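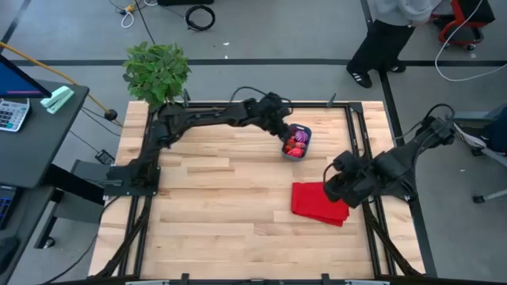

集成材の作業台に向かい合わせで取り付けた2本のアーム。間にあるのが練習用の容器と赤い布。

共同工房の作業メモ:卓上アーム2本の据え付けと配線のコツ

最終更新:2026年5月5日

Plekham工房の奥の作業台で、小型アーム2本を使って布をたたんだり容器の中身を移したりする装置を組んでいます。同じような台を自宅や工房で作る人向けに、手順と気づいた点をまとめておきます。

天板
幅はぎの集成材を使いました。木目の方向にはほとんど伸び縮みしませんが、直角方向には季節で動きます。アームの台座を固定するネジ穴は、片側だけ長穴にしておきます。うちでは去年の7月に丸穴で締めたところ、台座がわずかに浮きました。表面の仕上げは艶消しのオイルが無難です。艶のあるニスだと照明が映り込み、カメラで位置を取るときに誤差が出ます。

台座の位置
2本は天板の左右の端に置きます。先に両方をまっすぐ伸ばした状態で先端の届く範囲を鉛筆で描き、重なったところを作業エリアにします。肘は外側に張り出すので、天板の外にも余裕が必要です。うちは椅子の背が肘に当たったことがあり、それから床に黒いテープを貼って立ち入りの目安にしました。

フレーム
作業台のまわりは黒い金属のレールで囲っています。長さ400 mmの部材を何本か余分に切っておくと、あとで補強を足すときに楽です。斜めの筋交いは手前の角に入れました。入れる前は、アームが急に止まるたびに全体が揺れていました。ボルトは全部を仮締めして、直角を見てから本締めします。クランプの持ち手は外向きに。内向きにすると布が引っかかります。

配線
・関節をまたぐケーブルには輪を作って余裕を持たせる。いちばん曲げた姿勢と伸ばした姿勢の両方で、手で動かして確認する。
・結束バンドは関節の上で締めない。手前と先の2か所で留める。
・電源と信号は別の経路にする。電源アダプターは天板に近いところに置くと抜き差しが早いが、ケーブルに足が引っかかりやすい。
・床を渡る線は布テープで押さえる。余った分は巻いて通路から外す。
・両端に同じ番号の札を付ける。Sarita Ranaさんの提案で始めたもので、故障の切り分けがかなり早くなった。

グリッパー
先端に貼るゴムは厚さ1 mmのシートで足ります。厚いと布の端をつかめません。両面テープは脱脂してから貼り、一晩置きます。うちのはSkandixの滑り止めシート(品番311)を切ったものです。端がめくれてきたら全部貼り直します。上から重ねて貼ると左右の厚みが変わり、つかむ位置がずれます。

練習に使うもの
布は無地で色のはっきりしたものから始めます。赤は集成材の色とよく差がつきます。柄物や天板に近い色の布は後回しで構いません。容器は角の丸い浅めのものが扱いやすく、縁に先端が当たっても力が逃げます。少し斜めに置いて試すと、向きの補正がきちんと働いているか確かめられます。

動かす前の確認
1. 台座のボルトを手で触り、ゆるみがないか見る。
2. 非常停止を押し、両方のアームが止まることを確かめる。
3. 速度を最低にして一往復させる。
4. 2本の先端が近づく動作は、まず片方ずつ流す。

3は省略しがちですが、前の人が設定を変えたまま帰っていることがあります。設定を変えたら工房のノートに日付と名前を書いてください。

よくある不具合
片方のアームだけ原点がずれる場合は、台座のゆるみ、コネクターの半挿し、設定ファイルの左右の取り違えの順で見ます。うちの記録では半挿しがいちばん多いです。布の上で先端が滑るときはゴムの汚れを疑い、アルコールで拭きます。

部品の余りは棚の4番の箱にあります。使ったら在庫表に記入をお願いします。レールの追加注文はDamir Dimitriouさんがまとめて出しています。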